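# Leltano teaching handle

**£787, in stock, posted from our workshop in Cokport**

Hello! I'm Halldóra Lund and I look after the Leltano, so if you write in with a question it's me you'll get. I also wrote this page, and I've been told it's longer than a product page ought to be, but people kept emailing me the same things and I'd like them all in one place.

The Leltano is a handle you hold, with a trigger, a thumbwheel and three buttons, and it lets you show a robot arm how to do a job. You move your hand, the arm moves with it, you squeeze the trigger and the gripper closes. Everything gets recorded as you go: the joints, the gripper opening, whatever cameras you've plugged in. When you've finished you press save or you press bin, and then you do it again. And again (there's a fair bit of again).

It was designed by Hafþór Sveinbjörnsson, who had been teaching arms with a games controller and got thoroughly fed up with it. The first handle was a bicycle grip with a potentiometer glued into the end. I still have it in my drawer and it still works, though the glue's gone a horrible brown.

## Two ways to teach

You can use it **by remote**, sitting back at your desk or standing beside the table with the handle in your hand, or you can clip it on to the arm's wrist and lead the arm through the task **by hand**. Switching between the two takes one bracket and a turn of the collar, and the recordings come out in the same format either way, so you can mix them in one set.

I use remote for nearly everything. My own hands stay out of the camera view and I find I move more smoothly. By hand is lovely for anything with a bit of push in it, like getting a peg into a hole, and it's also what I'd give to somebody who's never done this before. They get it straight away!

If you're starting from nothing, start with blocks. Foam cubes on a bare worktop, plenty of colours, pick one up and put it somewhere else. It sounds babyish and I know you bought the thing to do wiring looms or trays of seedlings or whatever it is, but an afternoon with cubes will teach you more about your own trigger finger than the manual will.

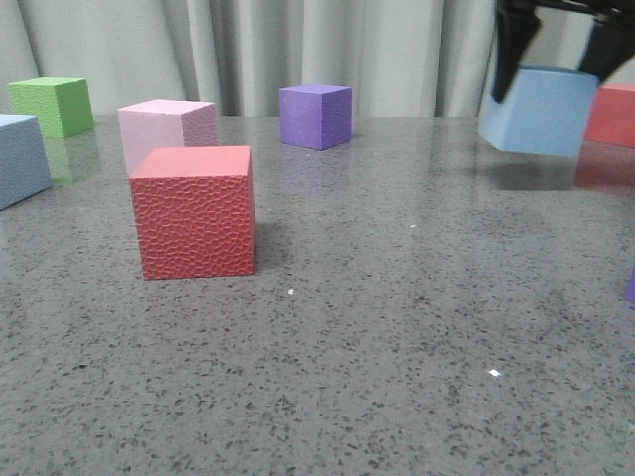
The trigger is the part I'm proudest of, because I nagged for it. It's proportional, so half a squeeze is half closed, and there's a light click just before the end of the travel. With foam you can stop at the click and the fingers will hold without squashing. With something hard you go through it. You can also set a grip limit in the software, and then it doesn't matter how enthusiastic you are.

The thumbwheel sets scale. Turned right down, a big sweep of your arm gives a small movement at the gripper, and that's what you want for the last little bit before you touch anything. Turned up, you can cross the whole table without shifting your feet. I tend to travel on high and come in on low, rolling it with my thumb as I go, and after a while you stop noticing you're doing it.

Then there's the clutch, the button under your first finger. Hold it and the arm stays put while you move your hand back to somewhere comfortable. Let go and you carry on. Please use it! I've watched people end up with an elbow behind their ear sooner than press the clutch.

## What you see while you're teaching

The software shows up to five camera streams side by side, and you can drag any of them to be the big one. I'd want two at the very least, one fixed and looking at the table, and one on the wrist. The fixed one tells you where you are. The wrist one tells you whether you're lined up, and for the final approach I hardly look at anything else.

You don't have to buy cameras from us. Any ordinary USB one will do as long as your computer sees it, and there's a wrist bracket in the box with slots that are wide enough for most small ones. Fix it so that both fingertips show at the bottom of the picture. If you can't see the tips you'll be guessing, and the guessing ends up in your recordings too. 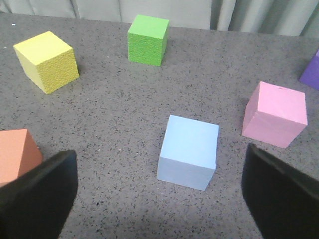 *Wrist camera view with the gripper open and the light blue cube between the fingers.*

Focus is worth five minutes of your time. Put a cube where the fingers would close on it, focus on that, and then lock the ring with the little screw or a dab of nail varnish. Autofocus should be off. It hunts just when you don't want it to.

## In the box

- Leltano handle with trigger, thumbwheel and clutch
- Tracking base, with a clamp for the table edge
- Wrist clip and collar, for teaching by hand
- Slotted camera bracket and screws
- Foot pedal (save on the left, bin on the right)
- Three metres of cable, plus the short one for the pedal
- Printed manual, 33 pages, with pictures

You'll need your own arm, gripper, cameras and computer. Arms from Verninix work as soon as you plug in. For others, have a look at the list on the support page, and if yours isn't there send me the model name before you order and I'll find out.

## Which one to get

| | Price | What you get |
|---|---|---|
| Leltano Single | £787 | Everything in the list |
| Leltano Pair | £2,333 | Left and right handles, a wider tracking base, a pedal for each foot and a day of set-up with Hafþór |

Yes, the Pair costs more than two Singles. The base is a different thing altogether and the set-up day is included, and you can't join two Singles together later to make one, so do think about whether you'll want two arms before you choose. Most people don't, at first.

## Things I get asked

**Is it tiring?** A bit. The handle is light but holding your arm up isn't. I rest my elbow on a cushion and stop for tea whenever my recordings start to look sloppy.

**How many times do I have to show it the task?** It depends so much on the task and on what you're training with that I won't give you a number. Do make each go a little different, though. Move the blocks, swap the colours about, come in from the other side. If you do it the same way every time, you've only really shown it one thing.

**Should I keep the goes where I fumbled?** If you dropped it and then picked it up again nicely, I'd keep it. If you bumped the table and said a rude word, press the right pedal. (There's no microphone, don't worry.)

**Does it work left-handed?** The handle does, it's the same both sides. You'll want to flip the thumbwheel direction in settings.

**What happens if I drop the handle?** The arm stops. It stops if the handle leaves the tracking area as well, or if the cable comes out, and it won't start again until you press the clutch twice. None of this replaces the emergency stop on your arm, so keep that within reach.

**Can I get my recordings out?** Yes, they're plain video files with a table of numbers alongside. No account and no subscription.

## Changes

The trigger spring was made softer in January. If yours is from before then and you'd like the new one, email me and I'll post it to you free. It goes in with a small crosshead screwdriver, and the drawing is at the back of the manual.

Software update, Oct 8, 2021: the pedals can be swapped over in settings, and the camera layout is remembered between sessions. Thank you to everyone who asked for that second one, and sorry it took so long.

Orders go out the next working day. If you're near Cokport you're welcome to come and try the Leltano before you buy it, just let me know first so I can clear a bench for you.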